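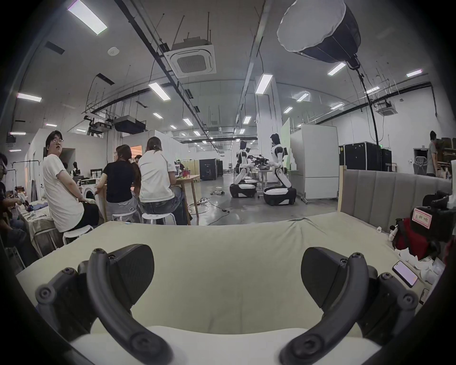
Home | News | Tech | Local

Machines learn the laundry
By Ritva Riihimäki
9/25/26
Print | E-mail

Can a machine fold your shirts yet? Almost -- and it's a thrill to watch one try! Onow is teaching grippers to handle clothes on a real bed, with wrinkles and all. Its project, Skimau, has 3796 practice runs logged so far, 541 of them with T-shirts.

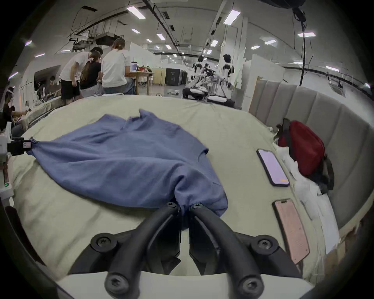 Sleeves are the hard part, says project lead Joni Koivisto. "Cloth never lands the same way twice," he said. "A cup is easy next to a shirt."

Towels are coming along faster, and the team wants to try fitted sheets next -- a job that beats plenty of people, too.

Print | E-mail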